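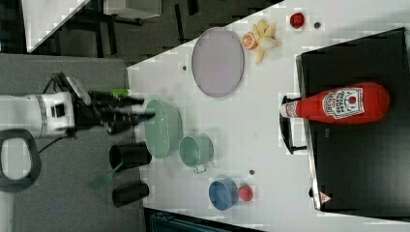
Everything out on the white table, green and lavender stuff on the left, ketchup on the right.

mintcolander
OK so I need opinions, because I've been going around in circles on this since I got home. I'm putting together a play kitchen corner and I want it to be things kids can really handle, so some proper bowls and mugs mixed in with play food. So far I like the pale green and the lavender together, and the blue bowl is growing on me. What I can't decide is how much to leave out at one time. My sister-in-law's rule is a bowl, a plate, a cup and one food each, everything else in a bin. I put it all out and let them go at it!

Also, is anybody else's play kitchen always one giant pile of cups? Mugs on their sides, every single day.

potlid_40
I'm with your sister-in-law, sorry. We had the full spread out for months and all my two did was sweep it onto the floor. I cut it down to one plate and a bit of fruit and suddenly they were making "lunch" and bringing it to me. Same toys, way less yelling.

mintcolander
Hmm, but then they can't mix and match, which is the part I like. Half the fun is strawberry with ketchup on it.

rollingpin_416
Strawberry with ketchup is a classic at our house too. I say leave it all out but give each thing a home. We use a cheap tray from Dolitcombe for the food and the dishes go on the shelf underneath. Cleanup takes 3 minutes if I put a song on.

mintcolander
A tray could work. The piece I'm really in love with is the colander, the mint one with the tab handles at both ends. It's big enough to hold all the play food, so maybe THAT is my tray? They could dump the orange and the banana in it and pretend to rinse them, and at the end of the day it all goes in there anyway. My one worry is it takes up so much table next to the toaster oven, and I don't want to give up the toaster oven because that's where everything gets "baked," including shoes.

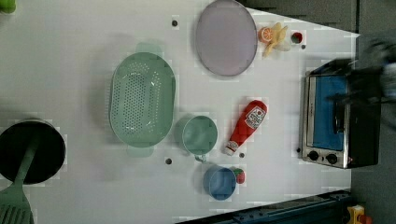 potlid_40
Colander as storage is fine until they want to use the colander. Then it's all over the floor again and you're back where you started. Ask me how I know. Get a separate bin, the 2 dollar kind, and let the colander be a colander.

rollingpin_416
Disagree! Dumping it out IS the game at that age. Mine is three and she'd fill and empty a colander until bedtime if I let her. I'd lose the extra cups way before I'd lose that.

dishrack
Jumping in to ask about the toaster oven. Are you using a real one with the cord cut off, or a toy? We went with the Rirard wooden one and the door fell off by November. A real one has a door that holds up, but I'd worry about little fingers in the hinge.

mintcolander
Still deciding, to be fair. My plan is a real one that's never plugged in, cord off completely, pushed back so the door opens toward the middle of the table and can't swing out over the edge. I tried the hinge with my own pinky and didn't love it, so I may stick a bit of felt in there. If anybody has done this and has a better idea I'm all ears. The Chornovol people told me they'd never recommend a real appliance for under fives, so take that however you want.
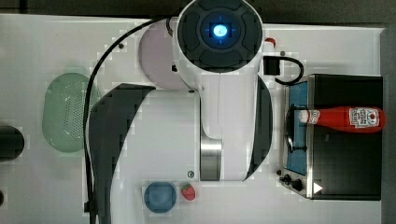
Anyway, going back to the colander thing, I think I'm going to try it both ways. One week with the food living in it and one week with a bin, and whichever week I step on fewer bananas wins. The lavender plate stays no matter what. I might swap the ketchup for something smaller too, since it's bigger than half the dishes and it rolls.

potlid_40
Fine, but when you step on a banana in week one I want to hear about it.

dishrack
Felt in the hinge is smart, I'm stealing that. Put me down for team bin.

rollingpin_416
Keep the ketchup!! Mine would riot.

Related threads
Dekberg play table, worth the money?
Getting marker off a white tabletop
Real dishes or play dishes for toddlers
What do you store play food in?
Rirard oven door fix (with glue)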